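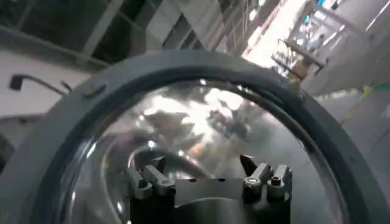

Call for workshops: try the Weker gripper kit

We are looking for 13 small workshops, repair shops and packing rooms to spend six weeks with the Weker, our two-fingered gripper kit for small robot arms, and to tell us what they think of it. If you already have an arm and a pile of awkward things to pick up, please read on!

What the Weker is

The Weker is a gripper, a set of swappable fingertips and a small wrist camera, all in one box. You bolt it to the end of your arm, plug in one cable and teach it a job by guiding it through the moves by hand. We have been building it at Irix for a good while now, and we're very fond of it, but our own bench is a tidy place and we know all the tricks. We want to see it used by people who have never met us, on parts we would never have thought of. Clear plastic and curved lids are still the hardest things for it (shiny surfaces throw the light about in the camera view), so anyone who handles those will be especially welcome.

Who can apply

You don't need to be a robotics company. You do need an arm that can carry the kit, which weighs 573 grams with the standard fingertips on, plus whatever you want it to lift. The limit for the load itself is 500 grams in this version. You should also have at least one person who can give it a few hours a week and who doesn't mind writing things down. Coding helps a little with the camera settings. Everything else is done with the buttons on the side and a web page.

Flondisport will be one of the places taking part. They want to use the kit for sorting spare buckles and pump parts, which should be a great test of the narrow tips. We'd love the others to be as different from that as possible – food packaging, lamps, toys, lab ware, bike parts, you name it.

What we ask of you

Run the kit on a real task from your own work. Fill in the short log at the end of each session, including the sessions where it dropped everything. Have one video call with us in the second week and one in the last. Send back the fingertips at the end, even if they are worn or chipped. Worn ones are very useful to us.

What you get

The kit is free to use for the whole six weeks, and we pay the postage both ways. Each workshop gets 475 euros for its time, paid after the last call. If you want to keep the kit afterwards you can buy it at half price, and there is no pressure at all if you don't. Roel Maes looks after support and will help with the first set-up, by phone or on screen, between 8.30 and 17.00.

How to apply

Send us a page or less, in plain words. Tell us what arm you have, what you would like the Weker to pick up and how you do that job now. A couple of phone pictures of the parts are a big help. Write to Ruben Van Dijk at Irix and put "Rathnayake trial" in the subject line, as that's the name we use for this version of the kit. Applications are open until the end of November and the kits go out in December.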